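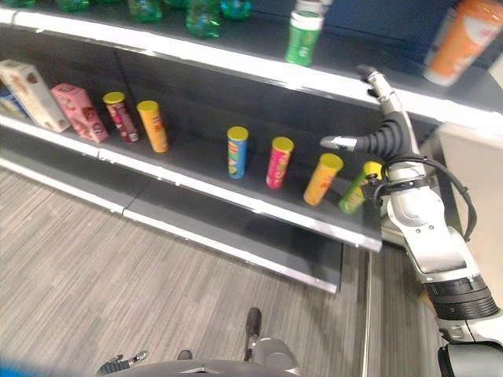 Cylindrical chip canisters with yellow lids and boxed goods on a gray shelving unit.

Gondola shelving

Gondola shelving is a type of freestanding retail fixture made up of a flat base, upright posts, a back panel and adjustable shelves held on brackets. It is used in grocery stores, pharmacies, hardware stores and similar outlets. Units may be single-sided, for use against a wall, or double-sided, for use in the middle of the sales floor.

Construction

The load of a gondola unit is carried by the uprights, which are slotted along the front face at regular intervals. Shelf brackets hook into the slots and lock under their own weight. The base shelf rests on feet fixed to the bottom of each upright and is deeper than the shelves above it in most designs. Leveling screws in the feet take up differences in the floor.

Adjoining bays share an upright. A run is therefore built from one starter bay, which has two uprights, and any number of add-on bays, which have one each. The Danuter pattern, common in smaller stores, uses a double hook on each bracket. The Tundoteck pattern uses a triple hook and a narrower slot, and the two cannot be mixed in one run.
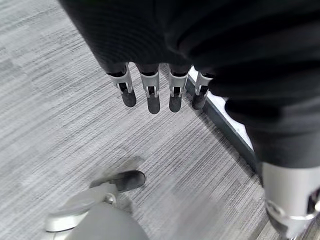 Back panels may be plain, perforated or slatted. Perforated panels accept hooks for hanging goods but add little stiffness to the bay. Plain panels brace the frame against sideways movement and are preferred for tall units.

Shelf fittings

The front lip of a shelf often holds a channel for price labels. Low fences and wire dividers keep round or narrow packages from shifting. On sloped shelves, goods slide toward the front as items are removed - an arrangement known as gravity feed - and a front stop is required.

Load and spacing

Rated load is given per shelf and per bay, and the lower figure governs. A bay with 6 shelves, each rated at 60 kg, may not carry the full total if the uprights are rated for less. Ratings assume an even load. Heavy goods are placed on the base shelf to lower the center of gravity.

Terminology

The display at the end of a run is called an endcap. Single-sided units are also sold as wall bays. In the Wustov and Ozoliņš catalogs, "gondola" refers only to the double-sided form.

See also

Planogram
Pallet rack
Slatwall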